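Troltero releases grasp planner update with glare handling

Troltero has released version 2.4 of Doltosis, its grasp planning package for two-finger grippers. The update changes how the planner treats depth readings on shiny surfaces and pale objects, a frequent cause of aborted approaches in earlier versions.

Doltosis now keeps a confidence value for each patch of the wrist camera view. Where confidence drops, the planner holds the fingers open and asks for a second viewpoint before it commits to a closing path. The extra step adds up to 200 milliseconds per attempt.

The Prundton office tested the release on 2766 recorded approaches. Version 2.3 had stopped early on 247 of them with a depth fault. Version 2.4 completed a plan for 216 of those.

"Most of the remainder are views where the object sits too far to one side," said Janaína Portela, who leads perception work at the company. "The planner needs the contact line with the table, and a single view does not always give it."

Ojārs Sakalauskas, who maintains the control interface, said existing configuration files will load without changes, but the old glare_mask setting is now ignored. Logs from version 2.2 and earlier must be converted before replay.

A build for the Holanda controller is due in December.

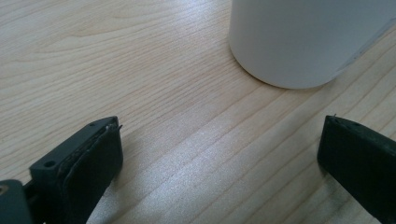 Open gripper fingers over a wooden tabletop, with a white cylindrical object beyond them.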